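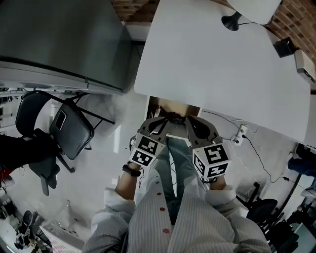 Hurlow Opens Shared Workrooms in Former Fustbridge Warehouse

FUSTBRIDGE, April – Hurlow, a provider of shared office space, has opened its newest set of workrooms on the second floor of a former warehouse in Fustbridge. The rooms are available by the month to small firms and people who work for themselves.

The red brick walls have been kept. Floors are white, and rooms are fitted with large white tables, metal cabinets and black folding chairs that can be moved as needed. Table lamps are included in the rent.

"People asked us for big tables and somewhere to shut things away at night," said Amarachi Effiong, who manages the site. "We spent the budget on those and left the walls alone."

The largest room covers 600 square feet and seats up to 12. Smaller rooms start at 179 square feet. Tenants can bring their own equipment, and cables may be run under the tables. Hurlow asks that walkways stay clear.

Rental terms begin at three months. Tenants who sign for six months or longer may swap rooms once at no charge, if another is open.

"We moved in with two carloads of stuff and were working by lunch," said Timothée Hamel of Prurnelix, one of the first tenants. "The cabinet is already full."

Tours are given on request between 9 a.m. and 4 p.m. – ask for Terence Garside at the front desk.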